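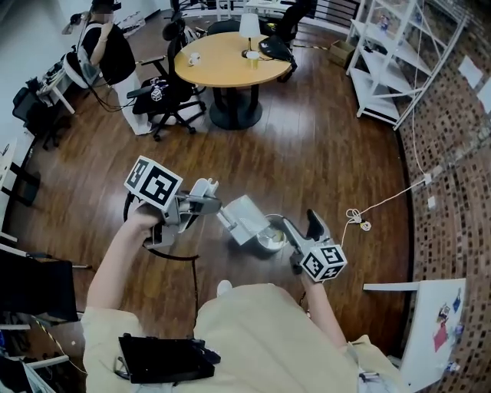

Figure 13.1. Brown wood planks with a glossy finish.

Chapter 13
What's Under Your Feet

I grew up in Wandov in an apartment where every room had a different floor, and I could tell you where I was with my eyes shut. The kitchen was cold and a bit gritty, the hall creaked, and my grandmother's room (strictly no shoes!) had a rug so thick you sank into it. So I get carried away with this chapter, and I hope you'll put up with me.

We spent Chapter 12 on walls. Walls mostly get looked at, but a floor gets walked on, spilled on, scraped by chairs and mopped by someone in a hurry.
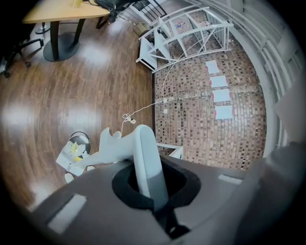 My old teacher, Paraschiva Iordache, made us start every job at the front door and follow the dirt. Where does it come in, and how far does it travel before something stops it? When I surveyed the Sandu building one October, all 818 square feet of it, the finish by the entrance was worn through and the far corners looked brand new. One floor, 2 completely different lives.

Keep that in mind as you read, and have your notes on moisture from Chapter 9 handy, you'll want them for the section on swelling and gaps. 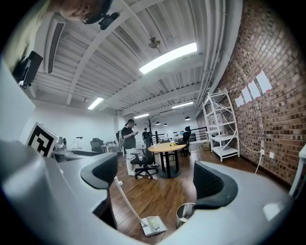 13.1 Hard, Soft and In Between

Let's start with your heel. Walk across a tile floor in hard shoes, then do the same on cork, and listen as well as feel. Write down what you notice before you look at Table 13.1.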